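Gripper trial catch-up, Kimville
Aug 20, 2023

Four of us there, me typing as usual, so blame me for the spelling.

1. Cloth pick-up
We went over the Dirnar and Clakar grippers. The Dirnar managed 17 more clean corner grabs, but it's slow — painfully slow! The Clakar is quick and keeps taking two layers at once. We agreed to judge both against the hand version, blue cloth held by its two ends over the white table, with a bit of sag left in the middle. 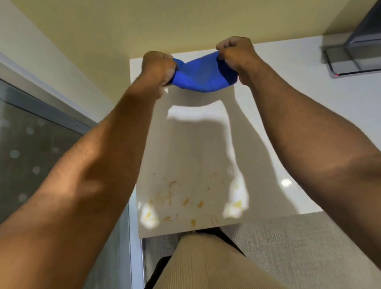

2. Head camera
I asked if glare off the tabletop is hurting us (I think it is). We'll try three exposure settings and a matte mat before anyone touches the model.

3. Controller
Serrano firmware stays as it is until run 221 is logged. I'll send the sheet around tonight.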